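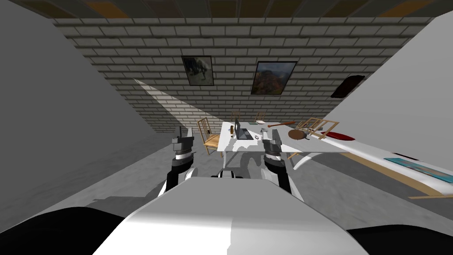
Figure 1. Head camera view at the table, with both arms forward.

Setting Up and Maintaining a Two-Arm Robot in the Sodeo Simulator
So-yul Ham and Fengying Duan
Bistville College, Robotics Project Course
Thursday, October 11, 2018

1. Purpose

Our project was to take the two-arm robot model the course inherited from last year and get it back to a state where other groups could use it. The robot exists only in Sodeo, our simulator, so there are no motors to grease and no cables to replace. It still has to be set up and looked after. Files go out of date, joint limits get edited by hand and not changed back, and the cameras drift away from where the drawings say they are.

This report covers the work on the arms, the grippers and the cameras. It does not cover the task programs. Those are the subject of a separate report by another group.

2. Starting condition

We received the robot as a folder of model files and a one-page note written in January. The note listed the joint names and said the right gripper "sometimes jumps." It did not say when or why.

On the first start the robot loaded but would not hold a pose. The left arm sagged until the forearm met the torso, and then the simulator stopped with a contact error. The right arm held, but its gripper opened and closed by a small amount on every step. The start log had 276 warnings in it. Most were the same four messages repeated, and we worked through them one kind at a time.

3. Arms

The sagging was caused by the gains on the left shoulder. Somebody had set them to a low value, probably to test soft motion, and the file was saved that way. We copied the right shoulder values across and changed the sign on the joints that are mirrored. We got one sign wrong the first time and the elbow folded backward through the torso. After that we moved every joint by itself, a small amount in each direction, and wrote down which way it went before we let the arm move as a whole.

So-yul then rebuilt the joint limits from the drawing. We had been using the limits in the file, and two of them were wider than the drawing allows. The new limits keep the wrists out of the torso shell. They also take away some reach across the front of the body, which one of the other groups has complained about. We decided to leave the limits alone.

The ready pose was redone last. The robot now starts facing the table with both grippers pointed toward it, as in Figure 1. The old ready pose had the arms straight down, and each run began with a long swing upward that sometimes clipped furniture. In the new pose the grippers are already in the head view, so a bad start can be caught by looking.

4. Grippers

Each gripper has two fingers driven by one command. In the model this is done with two sliding joints and a rule that ties the second to the first. On the right gripper the rule pointed to a joint name that had been changed. The simulator did not report this as an error. It left the second finger free, and the free finger was pushed around by contact with the gripper body. That was the jumping in the January note.

The repair was one line. Finding it took most of a week. We had started by changing the friction values, which made the jumping slower and made us think we were close. Fengying found the real cause by turning off contact for the whole gripper and watching the second finger slide out on its own.

We then checked both grippers with an open and close test, 75 cycles on each side, and logged the gap between the fingers at the end of each stroke. The left was even from start to finish. The right was even after we reloaded the model — the first try was run on an old copy of the file and had to be thrown out.

5. Gripper cameras

The camera mounts took more time than anything else in the project. A camera that is a little out of place still gives a picture, so there is no error message to work from.

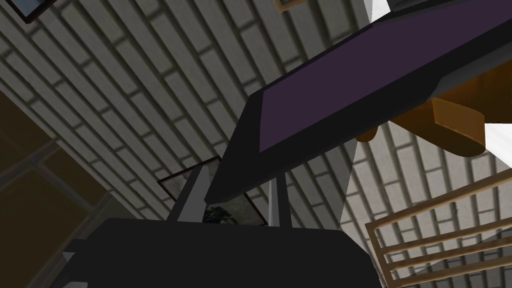
The mount position is set by three distances and three angles measured from the gripper body. Our rule for a good mount is simple: the top of the gripper body should be low in the view, both fingers should be fully in it, and there should be open space between them. We check this with the gripper near something large, because an empty background hides small errors. With the black-rimmed slab over the gripper, both gray finger tips can still be followed up to its underside, and the gap between them stays clear. The rows of brick behind run on a steep diagonal in this pose, so we do not use the wall to judge whether a camera is level. We judge it from the top of the gripper body, which runs close to horizontal in the view. What one view cannot give is the distance from the tips to the slab. For that we read the contact log.

Before the repair, one camera was mounted far enough forward that the gripper body was out of view entirely. The fingers came in from the bottom edge with nothing under them. We moved the mount back by 15 mm and turned the angle down slightly until the body came into view.

We also found that the near clipping distance was too large on both gripper cameras. Anything very close to the lens was not drawn. When an object was lifted high between the fingers, part of it vanished from the image while the contact log said it was still there. We lowered the setting in both files. Rendering is a little slower now, and we think that is acceptable.

6. The room

We were not asked to change the room, and we left the furniture where it was. The only edit was to the contact shapes. Several objects had contact shapes much larger than what is drawn, so a gripper could be stopped by empty air. The chairs were the worst. Each one had been wrapped in a single box from floor to top, and a wrist passing behind the seat back would hit the box. We replaced the boxes with a seat shape and a back shape.

The slats in the chair backs are still one solid piece as far as contact goes. A finger cannot go between them. If a later group needs that, the chair models will have to be rebuilt.

7. Final check

After the repairs we ran the robot for 1851 steps from the ready pose, moving the arms through the teaching sequence that came with the model. There were no contact errors. The start log is down to one warning, about a missing texture, which we could not trace.

We ran the same sequence on the machine in the Rampersad lab and on So-yul's own computer. The joint positions matched at the end. The camera images did not match exactly, and shadows on the torso were a little softer on the lab machine. We put this down to the graphics settings, but we did not test it.

8. Looking after the model

We wrote a short check script named Gutell, and it is in the top folder. It loads the robot, moves each joint both ways, opens and closes both grippers, and saves one picture from each camera. Run it after any change to the model files and compare the new pictures with the saved ones. If a finger is missing from a gripper view, look at the mount values first.

Please do not edit gains or limits in the main files. Make a copy, put your initials in the file name, and load that. Both of the large faults we found came from a quick edit that stayed in.

9. Work left over

The joint ties in the gripper files should be checked automatically when the model loads, so that a wrong name stops the run. We started on this and did not finish. The half-written version is in the folder marked "ties" and should not be used yet.

The head camera has not been measured against the drawing. It looks right, but we only checked it by eye.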